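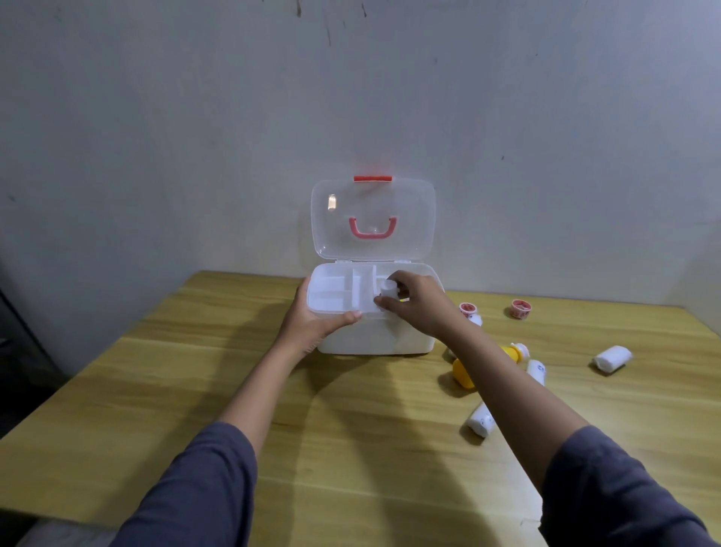
Visit to the Vikwood plant, Ondley, 16 September 2024

The Ondley site moulds storage boxes, small cases and divided trays in polypropylene and clear polystyrene. Visitors went round in two parties, starting at the goods-in door, where granulate arrives in bulk sacks and is drawn by vacuum to the dryers. The clear grades are dried longer than the opaque ones, as any moisture shows up as silver streaks in the finished lid.

The moulding hall holds 13 presses. Most were running. The largest has a clamping force of 900 tonnes and was making crate bases on a cycle of 40 seconds. Tool changes are done by overhead crane, and the old Aitken tools have been given new cooling channels to even out shrinkage at the corners.

Lids and bodies are moulded on separate presses and meet at assembly. Hinge pins are pushed in by hand, then each lid is opened and shut before the box goes on to packing.
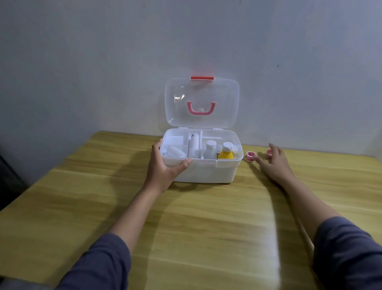 Thin walls between compartments are the usual source of short shots, where the melt freezes before the cavity is full. The plant moved the gate on one tray tool in July and now fills it from the centre. Scrap from the opaque line is ground and fed back in; clear scrap is sold to Kusier.

The test room was the last stop. It has a drop rig and a hinge cycling bench, both in use. Noise in the main hall made the guide hard to follow, and the printed process sheet only covered the first half of the route. Parking is behind the silos.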